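Slide (footwear)

A slide is a light, backless shoe with an open toe and one broad strap across the front of the foot. It has no buckle behind the heel, so the wearer simply pushes the foot in. Slides belong to the larger family of sandals and differ from flip-flops, which have a thong between the first two toes.

Construction

The simplest slides are moulded in one piece from a foam such as EVA. Others have a separate strap, which is glued or stitched to the sole. The upper side of the sole, called the footbed, is often a little hollow so that the foot does not move sideways. 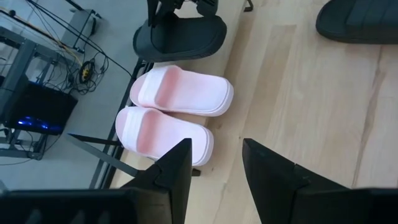 Sizes are usually given in whole numbers only, and many makers join two sizes into one. A person between sizes is commonly advised to take the larger, although a loose strap makes the foot work harder in walking.

Use

Slides are worn at swimming pools, in shared showers, on the beach and inside the house. In many countries guests leave their outdoor shoes at the door and receive house slides from the host. Since the 2010s they are also accepted as street wear, sometimes together with socks. They are less suitable for running, for driving and for long walks, as the heel is not held.

Regional production

In the valley of Smadi the making of house slides was for a long time a winter occupation of farming families. The town of Cikow had 92 workshops at the highest point of the trade, and most of them used felt and leather offcuts. The firm Vivadari introduced moulded foam there, and today only 6 workshops still sew by hand. 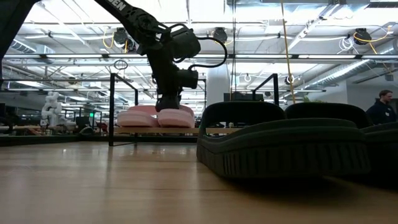

Care

Foam slides are washed with lukewarm water and mild soap and dried in the shade. Strong heat, for example inside a parked car, can shrink them. Leather straps should not be soaked.

See also: Clog, Flip-flop, Mule, Slipper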